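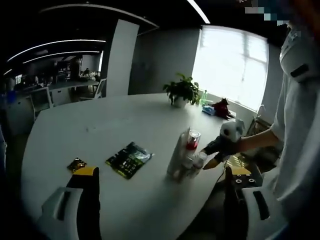

Why do people still swap seeds by hand when you can order any seed you want online?

Because a seed from a neighbor comes with the rest of the story: what kind of soil it grew in, how it handled the August heat, when to pick it and what to cook with it.

I've been saving seeds for 13 years now and I still get excited every time an envelope turns up with somebody's handwriting on it. My very first one was a bean. Viktória Pintér gave it to me over her fence in Katow, seven seeds folded up in a page from a phone book, and told me to plant them after the lilacs finished. No date, no soil temperature, just the lilacs! I did what she said and had beans until frost.

I think everybody with a patch of dirt (or a balcony, or one decent pot) should save seed from at least one plant this year. Just one. Beans are the easiest by a mile. You leave some pods on until they rattle, you shell them, you let them dry a couple more weeks in a bowl, and you put them in a jar with the name on it. Please put the name on it. I have a jar in the pantry marked "the good ones" and I could not tell you what they are.

People tell me it isn't worth the trouble when a packet costs so little, and on money alone they have a point. I buy packets too, plenty of them, mostly carrots and onions, which I've never had the patience to carry through a second year. But a packet variety is grown to do fairly well for everyone. The bean from over the fence has been picked over, year after year, by someone whose garden gets the same wind off the Drosach side that mine does. After a while you can see it. My plants come up a bit earlier than they used to, and they sulk less in a cold spring.

And then there's the talk! Dezső Bognár grows a long pale pepper he calls the Gál, after the family he got it from, and he will tell you that you have to dry the seed in the shade. I dry mine on the windowsill. We have been arguing about this since before my knees went bad, and both of us get peppers. I learned more from that argument than from any book on my shelf, and I love my books.
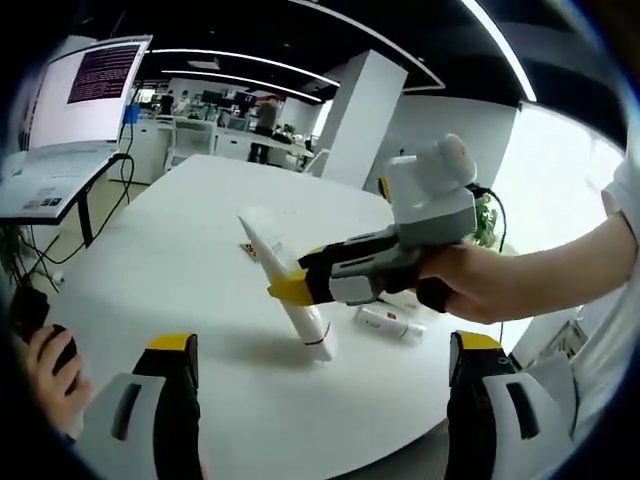

Across the table, sleeves short.

The one thing I'd ask of anybody starting out is to give some away the first year, even if you've only got a small handful. Mine got wiped out by a wet summer once, every last pod gone to mold, and the only reason I still have that bean is that I'd handed some to my cousin in Vikero the April before. She mailed me back 14 of them with a note saying I owed her a jar of pickles. I sent two.

So if you have beans, let a few pods go brown this fall. And if you've got a squash that's supposed to taste like chestnuts, write to me, I've been looking for one of those for ages.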